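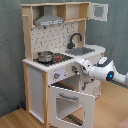
Sormont, abril. Wundholm, fabricante de mobiliario infantil de juego, ha puesto en servicio en su laboratorio de ensayos de Sormont una celda con brazo robótico destinada a las pruebas de uso repetido sobre producto terminado. La integración ha corrido a cargo de la ingeniería Golob. El sistema trabaja por ahora con las cocinas de juego de madera y se extenderá a los bancos de trabajo en una segunda fase.

El brazo, de segmentos blancos articulados y con una pinza de dedos metálicos en el extremo, actúa sobre los elementos móviles de la cocina completa y montada: los mandos del frontal y la puerta abatible del horno. La pieza se ensaya apoyada en el suelo, en la misma posición en la que va a utilizarse. Hasta ahora los mandos se probaban sueltos, en un útil de giro, y las puertas se accionaban a mano.

La secuencia de referencia consta de 533 accionamientos por elemento. Cada serie se divide en 4 bloques, separados por una inspección visual y una comprobación del par de apriete de la tornillería. El programa registra la posición de la pinza y el esfuerzo en cada movimiento y detiene la serie cuando el valor se aparta de la tolerancia fijada para el modelo. El informe se archiva con el número de lote.

La puesta en marcha exigió 8 semanas. La mayor parte de ese tiempo se dedicó al agarre de los mandos redondos, cuyo diámetro obligó a modificar la apertura de la pinza y el ángulo de aproximación. También se redujo la velocidad de descenso de la puerta del horno, a fin de que el ensayo no introdujera un golpe ajeno al uso previsto.

Efectos sobre los puestos de trabajo

El laboratorio mantiene su plantilla. Los técnicos que realizaban los accionamientos manuales pasan a preparar las muestras, definir las trayectorias, efectuar las inspecciones intermedias y analizar los registros. La rotación por turnos en el puesto de accionamiento, implantada para limitar los movimientos repetitivos de muñeca, queda suprimida. La formación ha sido de 44 horas por persona, dentro de la jornada, e incluye programación básica, parada segura y verificación de la pinza.

«El accionamiento manual variaba de un técnico a otro y a lo largo del turno, y esa variación acababa en los datos», señala Ostap Pylypenko, responsable del laboratorio. «Con una trayectoria fija podemos comparar dos lotes. La decisión sobre si un desgaste es aceptable la sigue tomando una persona con la pieza delante».

Quedan fuera de la celda los ensayos de acabado superficial, la búsqueda de astillas y cantos vivos y la revisión de las instrucciones de montaje, que continúan siendo manuales. Los ensayos de conformidad previos a la comercialización se seguirán encargando a un laboratorio externo.

Los registros se integran en Nemov, el sistema de trazabilidad interno de la compañía, al que tienen acceso los departamentos de diseño y de compras.

Sobre Wundholm

Wundholm diseña y fabrica cocinas, bancos de trabajo y otros muebles de juego para uso doméstico y escolar. Tiene en Sormont su planta de montaje y su laboratorio.

Contacto para medios: Departamento de Comunicación de Wundholm, Sormont.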